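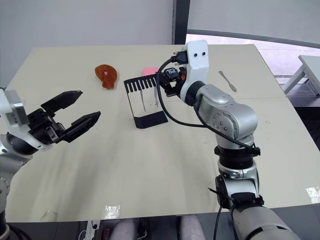 第七圈

尹凯文的报告模板共有四节：赛道丈量、设备状态、数据核对、遗留问题。他给Flostirau的夜走活动做了几年核对，第四节通常只写一个“无”字。

活动由Kordale安宁疗护院主办，沿Dai河两岸走圈，从傍晚走到午夜。参加者报名时缴一笔费用，另外有一家赞助企业按圈数配捐，每完成一圈，企业付一份固定金额。配捐协议对“一圈”下了定义：已登记的参加者，从计时垫出发，经下游人行桥折返，回到同一块计时垫，读取有效。定义是尹凯文起草的，用了一页纸，企业的法务只改动过一个逗号。

赛道单圈500米。丈量在活动前一天的下午进行，用的是校准过的测距轮，正反各推一次，取均值，再按当天气温修正。河堤有两处弯道，测距轮沿内侧路缘外三十厘米行进。下游人行桥的桥面是钢格栅，轮子在上面会打滑，这一段改用钢卷尺，分三次拉完。正反两次的差值在允许范围以内。他把读数抄进第一节，在旁边签了名，又在桥头用粉笔画了一道短线，标出折返点。

第二节也没有值得一提的事。计时垫铺在上游的广场入口，垫下有四组天线，接到旁边折叠桌上的读取器，读取器再接到谭泽宇的笔记本电脑。谭泽宇负责登记系统，系统叫Cletgate，原本给一家游泳馆做储物柜管理，后来改了改，拿来管号码布。每块号码布背面粘着一枚芯片，芯片编号与号码一致。开场前谭泽宇拿着十块备用号码布来回走过计时垫，十块全部读到。他又把号码布折起来塞进外套里走了一遍，读到九块。尹凯文让他把这九块也写进去。

“写进去人家会问。”谭泽宇说。

“问了就答。”

漏读的那一块换了一枚芯片，再走一遍，读到了。

天黑以后河边起了点风。第一批人在广播报完注意事项之后出发，后面的人陆续跟上，有推婴儿车的，有牵狗的，狗不计圈。伊德里苏·邦苏坐在下游人行桥的桥头，膝盖上放着一块夹板，手里一只机械计数器。他是人工复核点。复核规则也写在协议附件里：复核员看见一块号码布从折返线上走过，按一下；看不清号码但看得见号码布的，照按；没有号码布的，不按。每隔半小时，他把计数器上的数抄到夹板的表格里。

邦苏退休前在港务处做过理货，数过很多年的集装箱。他认为数人比数箱子容易，人会往前走，箱子不会。 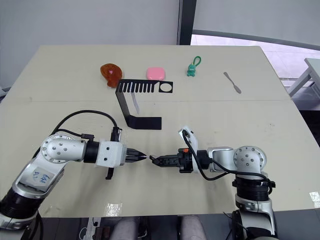

桌面后方的小物件与黑色金属支架

午夜过后撤场，设备装箱，数据当场导出一份，封存一份。核对安排在第二天。疗护院借给他们一间会议室，窗户朝着停车场，墙上的钟停着。尹凯文把三份材料并排摆开：Cletgate的登记表，读取器的原始日志，邦苏的夹板。

登记表上是636人，编号从1连续到636，没有跳号，没有作废。这一项对得上，签到处收回的回执也是这个数。

读取器的有效圈数是1,967。

夹板上最后一行的合计，比这个数少七。

尹凯文把夹板上的半小时分段数重新加了一遍，结果没有变。他又请谭泽宇用另一种去重间隔跑了一遍原始日志。同一枚芯片在垫子上停留会被重复读取，系统默认把两分钟以内的读取合并成一次，有人站在垫子旁边等朋友，来回晃，就可能多出一圈。谭泽宇把间隔放宽到四分钟，圈数没有变。再放宽到五分钟，少了两圈，对应两个穿跑鞋的中学生，他们确实能在五分钟之内走完，严格说那已经不算走。间隔改回两分钟。

“七圈。”谭泽宇说，“占比很小，写在误差里就行。”

“误差应该有正有负。”

“那就是他漏按了七下。”

尹凯文没有回答。漏按是可以接受的解释，人工复核本来就允许有漏按，附件里规定的容差比七大得多。按照协议，两份数据相差在容差以内时，以读取器为准，核对到此结束，企业按读取器的圈数付款。他可以在第三节写上“差值在容差内”，在第四节写上“无”。

他把原始日志按芯片编号重新排序，往下拉到底。最后一个编号应当是636。

最后一个编号是749。

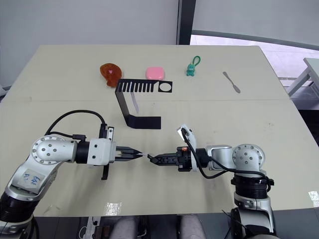 谭泽宇把椅子挪过来看。编号749的芯片在整个晚上有八次读取，一次出发，七次返回，间隔都在两分钟以上，所以系统记了七圈。登记表里没有这个编号。Cletgate在统计总圈数的时候没有去比对登记表，只管数读取，这是程序里的一处疏漏，谭泽宇当场承认，并且在本子上记了一笔。

“误码？”他说。

“芯片回传的时候带校验位。错一位，读取器就丢弃。”

“错两位呢。”

“错两位，连着八次，每次错成同一个数？”

谭泽宇把本子合上了。

尹凯文在草稿纸上列出八次读取的时刻。第一圈用了十一分钟。第二圈到第五圈也都是十一分钟上下，彼此之间的差别不超过二十秒。第六圈用了十九分钟。第七圈十二分钟。一圈500米，十一分钟，折算下来的速度比全场大多数人慢，比推婴儿车的也慢，但是极其稳定。在他核对过的日志里，这样稳定的步速只出现在两类人身上，一类戴着节拍器，一类腿脚有旧伤，只剩下一种走法。

十九分钟那一圈，多出来的时间是八分钟。河堤沿线只有一处长椅，在下游人行桥过去不远的地方。

他打电话给邦苏。邦苏在家里修一扇纱窗，电话里能听见锤子放下的声音。

“有没有人没戴号码布，走了很多圈？”尹凯文问。

“你说没有号码布不按。”

“对。我没有问你按没按。”

邦苏想了想。“有一位老太太。深色大衣，扣子一直扣到上面。步子很匀。第一次过来我看了她一眼，没有号码布，我没按。后来每次过来她都朝我点头，我也点头，也没按。”

“几次？”

“你没有让我数这个。”邦苏说，过了一会儿又说，“七次。”

他解释说，数了几十年东西的人，叫他不数是做不到的，他只能做到不按。

尹凯文道了谢，把这一条写在草稿纸上：折返点目击七次，与芯片读取一致，号码布可能在外衣以内。随后他请谭泽宇查上一年的登记表。上一年的报名人数比今年多，编号发到了七百多。Cletgate保留了旧表，藏在一个谁也不会打开的目录里，文件名是一串下划线。

749号，姓氏Ahonen，名字一栏只填了一个首字母。完成圈数：六。备注栏空白。登记的联系电话是固定电话。

下午疗护院的薛海燕过来取结果。她管捐款对账，手里拿着一份要寄给赞助企业的付款通知书，圈数那一格还空着。尹凯文把情况按顺序讲了一遍，从测距轮讲起。薛海燕等他讲完测距轮，问现在应该填多少。

“按定义，一圈须由已登记的参加者完成。今年的登记表里没有749。这七圈无效。填读取器总数减七。”

“可是人家走了。”

“走了。”

“垫子也读到了。”

“读到了。所以垫子没有问题。”尹凯文说，“问题在登记。”

薛海燕把那张登记表拿过去，看到姓氏的时候，手在纸上停住了。她说这个名字她认识。登记的那位先生去年冬天住进来，十二月走的，住的是朝河的房间。他太太叫蒂内·阿霍宁，现在每隔一周来一次，带自己烤的小面包，放在护士站，放下就走。

会议室里安静了一阵。停车场上有人在倒车，倒车提示音响了很久。

谭泽宇说，技术上可以补登记。系统里有补录功能，原本是给现场断网准备的，把749补录成今年的参加者，时间填到出发以前，总数就合规了。他说这话的时候没有看尹凯文。

“填到出发以前，”尹凯文说，“就是填一个没有发生过的时间。”

“我知道。”

“那一栏是自动带签名的。”

“我知道。我就是说技术上可以。”

薛海燕问七圈的配捐是多少钱。谭泽宇算了，报出来，数目小得够不上买一箱复印纸。薛海燕说那就按规矩填。她在空格里写好数字，尹凯文核过，两个人先后签字。付款通知书的落款日期是2024年9月5日。

她收起笔以后说，还是应该有人去跟阿霍宁太太讲一声，旧芯片以后不能再用了，否则明年又要差。尹凯文说这属于设备管理，应当由他去。
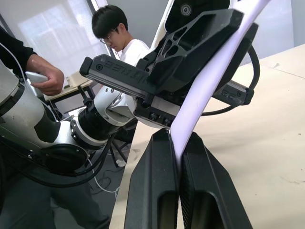 芯片在出厂时写死编号，不能改写，回收以后只能登记停用。尹凯文出发前在工具箱里放了一台手持读取器、一份停用单，还有一根用来量读取距离的塑料尺。量距离时手不能挡在芯片与天线之间，拿法和图上那两根黑色夹指差不多，指尖只捏住浅白长条的一处，余下的一截斜着伸出去，悬空。他平时会把这个动作给新来的人示范两遍。这一次没有新来的人，他自己在车里试了一下，把尺子放回去，然后去按门铃。

蒂内·阿霍宁住在河对岸一栋三层的房子里，在二楼。她开门时穿着围裙，听他报了姓名和来意，让他进去坐。尹凯文说明，昨晚的日志里出现了一枚往年的芯片，根据编号追溯到这个地址，他需要确认芯片的下落，并办理停用。他没有提到七圈不能计入，这一点与停用无关。

“在大衣里。”她说。

大衣挂在走廊的衣架上，是一件男式大衣，深色，肩部对她来说太宽。她从里面的口袋取出一块叠成四折的号码布，展开，放在桌上。749。布的四角还别着别针，其中一枚已经生了锈。

尹凯文打开手持读取器，从一米处开始往前移，在三十几厘米的地方听到提示音。对于一枚放了一年、折过四折的芯片，这个距离属于正常。他把数值填进停用单。

“我报过名的，”她说，“去年报了两个人。去年我只走了一圈，脚不行，坐在那里等他。他走了六圈，回来说差一圈，明年补上。”

“七圈有什么规定吗？”尹凯文问。活动规则里没有最低圈数。

“没有。他就是觉得应该走七圈。”

“今年可以另外报名。签到处当天也能办。”

“我知道，我看见那张桌子了。”她把号码布的一个角抚平，“我想着他的钱去年交过了，是他的号，走的是他的圈。”

尹凯文在心里把这句话过了一遍。登记有效期为当年，不结转，规则第三条。他没有说出来。他问的是另外一件事：第六圈为什么用了十九分钟。他说日志里有这么一个间隔，他想确认读取器在那段时间里没有漏读。

“我在长椅上坐了一会儿。”

“桥过去那张？”

“对。坐下来以后不太想站起来。后来桥头那位先生转过头往这边看，我想他可能在等我过去，就起来了。”

“他背对着长椅。您过桥是去程，长椅在回程一侧。”

“他转过来看的。”

尹凯文记下：第六圈间隔系途中休息，读取器无漏读。

停用单需要持有人签字，签完以后芯片由核对方收回，统一销毁。她看了一遍，问布能不能留下。尹凯文说停用针对的是芯片，布不属于设备。他用指甲从一侧把芯片揭起来，胶已经老化，揭得很干净，背面留下一个颜色略浅的长方形。芯片装进自封袋，袋上写编号。布他按原来的折痕折好，推回她那一边。

她签了字，又问他，既然去年的数据还在，能不能告诉她去年六圈各用了多少时间。

原始日志按规定保存三年，参加者本人或者家属可以申请查阅。尹凯文的包里有申请表，他给她一张，告诉她哪几栏必填。她填得慢，字很小，每一栏都填了，连选填的也填了。他收下表格，当场用手机联系谭泽宇。谭泽宇过了几分钟发来六个时间。

尹凯文把六个时间念给她听，她拿铅笔抄在一张信封背面。十一分，十一分，十一分十秒，十一分，十一分零五秒，十一分。

她看着那一列数字，看了很长时间。

“我们走路是一样快的。”她说。

尹凯文说，从数据看，是的，不含第六圈。

她去厨房给他包了几个小面包。他说明自己在核对期间不能接受参加者的馈赠，她说她又不是参加者，表上没有她。他考虑了一下这条理由，认为成立。

回到会议室，薛海燕已经走了，谭泽宇在改程序，给总圈数的统计加一道登记表比对。尹凯文把面包放在桌上，坐下来写报告。第一节照抄丈量读数。第二节增补一项：发现往年芯片仍可被读取，建议今后每年更换编号段，或于活动结束时收回。第三节写明三份材料的数目、差值、差值的来源及处理方式，读取器数据减去七圈以后，与人工复核一致。

谭泽宇在旁边吃面包，问他明年会不会真的换编号段。

“建议里写了。”

“换了的话，从一千开始编？”

“从751编也行。”尹凯文说，“749停用，750空一个。”

“750为什么空？”

尹凯文说旧表里750号也姓Ahonen，只走了一圈，芯片没有收回来，他刚才忘了问。

他翻到第四节，在“遗留问题”下面写：750号芯片一枚，去向待查，不影响本次结果。写完以后他把前面几页按顺序理好，在每一页的右下角签上名字的缩写。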